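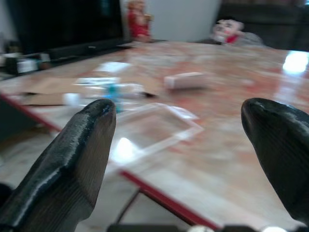 Gripper open over a clear plastic tray, Dovusdale.

Cell Operator (four posts) – Riston, Dovusdale site

Riston packs small mixed goods for mail-order firms. From June the hand-packing benches on Line 4 will be replaced by robot cells running Trutis control software. Each cell picks single items and places them in trays. The line handles nearly 4,000 items per shift.

The work changes as follows. Operators no longer pack by hand except when a cell is stopped. They load trays, clear failed picks, teach new grip positions and log faults. Lifting is reduced; time at a screen goes up. Clear and glossy items are still misread by the wrist camera and must be checked by eye.

Present packers will be considered first and keep their current grade and hours during training. No posts on Line 4 will be cut as part of the change.

You will need:
Good close eyesight, with glasses if worn
Basic computer skills
Experience of packing or assembly work

Training is paid and lasts 200 hours, partly at our Halás plant. Travel and lodging are covered. Shifts include one Sunday in four.

Apply in writing to the Dovusdale site office, stating your present job and preferred shift.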